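Clearing the Catch-All Counter: A Few Tips for the Spot Where Everything Lands

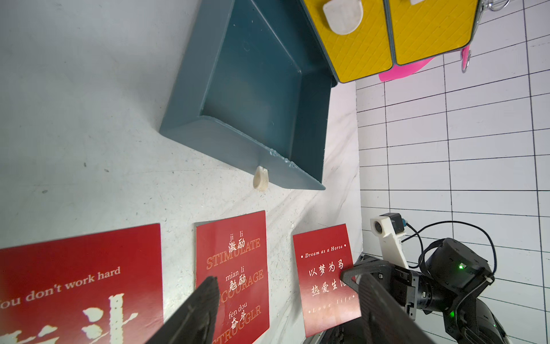 Dustpan out, red cards laid flat, and the yellow quilted case waiting its turn over by the tile.

Every home has one of these spots, I'm convinced of it. Ours is the stretch of marble-patterned tabletop up against the white tile, and it draws in small things the way a porch light draws in moths (keys, cards, clips, the odd battery, that one screw you're scared to throw out). I used to clear it in a huff twice a year and then wonder why it was back to its old self by the end of the week. Over time I've settled into a gentler way of doing it, and since a few of you wrote in after the May page on junk drawers, I thought I'd set it all down.

Start with the dustpan, before you sort anything

I know, it feels backward. We're all taught to pick up first and sweep last. But on a light surface with gray veining and little dark specks in it, crumbs and grit disappear into the pattern, and then you spread them around every time you slide something over. So I bring the dustpan right up onto the table and sweep as I go, a hand's width at a time. Lift one thing, brush under it, put it down on the clean side.

Please keep a separate dustpan for this! The one that does the kitchen floor and the back step shouldn't be anywhere near a surface where you might set down a sandwich. A small plastic one is perfect, and a dark color is handy for this job, because pale dust and lint show up against it and you can tell when it needs emptying. Wash it in warm soapy water now and then, and let it dry standing up. If grit clings to the inside, that's usually static, and wiping the pan with a barely damp cloth helps a good deal.

For the bristles, a cheap wide paintbrush beats any hand broom I've owned. It gets right into the corner where the table meets the wall, and it doesn't fling things.

Cards and other flat paper

Greeting cards are my weakness. I love the big, bold red ones with the brush-style lettering especially, and I never want to throw one away. The trouble is that they end up in a pile, the pile gets a mug on it, and then you have a pile of cards with rings on them.

What works for me is to lay them all out flat, face up, with a bit of space between them, and leave them that way while I deal with everything else. You see what you have. You read them again, which is half the pleasure. And by the time the rest of the table is clear, I generally know which ones I want to keep.

The keepers go in a flat box with a sheet of plain tissue between each one. Deep red ink can rub off on whatever is sitting next to it, particularly in a humid summer, and cream lettering picks it up in no time. I learned this with a batch of 17 cards that I'd held together with a rubber band in a drawer over the water heater (don't do that either, the band melts into the edges). If you have cards with words you're trying to learn, or that the kids like to read aloud, put those up where people will see them. A strip of cork along the inside of a cupboard door holds plenty, and it costs very little.

Whatever you do, move paper well away before any wet cleaning starts. Even a splash you don't notice will ripple a card.

Clips, hooks and other little plastic bits

You'll find them under things and beside things, and most often right against the edge of whatever you just put down. A small cream-colored clip on a pale table is next to invisible, and it's so easy to sweep it up with the dust. Before I tip the pan out, I give it a shake and run a finger through. That habit has saved me a curtain hook, two earring backs and a piece of the blender.

I keep a jar for these, an old Treditz jam jar with a wide mouth, and the rule is that anything I can't name goes in it. When the jar is full I pour it onto a tray and go through it. Last time there were 73 pieces in there! I kept 11 of them. The rest had clearly outlived whatever they once belonged to.

Quilted cases and cases with rings

Cases with a quilted surface are lovely to look at and a bother to dust, because everything settles into the seams of the diamonds. A soft dry toothbrush, worked along the lines in one direction and then the other, lifts most of it out. Follow with a cloth wrung out until it hardly feels damp, and dry it straight away. If there's a paper label on it anywhere, go around the label and leave it be.

Metal rings deserve a quick look while you're at it. Check that the gap hasn't opened up, and if it has, ease it closed with two pairs of pliers, twisting sideways so the circle keeps its shape. And if your case has rings, for goodness' sake use them! A hook on the wall or under a shelf gets the whole thing up off the table, and there's one less item to lift when you sweep.

Finishing up along the tile

Once the surface is bare, wipe it with warm water and a drop of dish soap, then again with plain water, then dry. I go easy on vinegar, because if your top is real marble it will etch, and even on a printed pattern I don't see the need for it.

Dark grout lines hide dirt very well, so do them by feel. If your cloth drags, there's grime. A paste of baking soda and water on that same toothbrush (rinsed first, please) will shift it, and a length of cotton string pulled along the joint at the bottom brings out the crumbs that no brush can reach.

Put the cards away last, with clean, dry hands, and empty the dustpan outdoors if there's no wind.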